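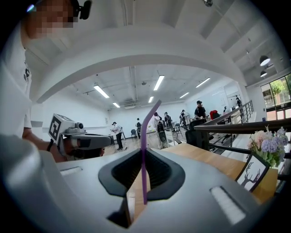
Equipment planner, robot teaching floor

Tallska is growing its robot teaching floor this spring, and we need someone to plan what we buy! You'll work with Valentina Sosa, who runs the floor, on a shopping list that starts with 26 hand-held grippers and the spare jaws, cameras and wristbands to go with them.

You would get quotes, compare lead times, keep the budget sheet honest and tell us when to rent – we have overspent on arms before. Expect to spend mornings with the operators, trying things out and hearing what wears out first.

We'd love to hear from you if you have bought lab or shop equipment and like spreadsheets. Robot experience is welcome but you can learn it with us.

30 hours a week, on site, starting in April. Send a resume and a short note about something you bought well (or badly) to Stanisława Wieczorek at the Tallska front office.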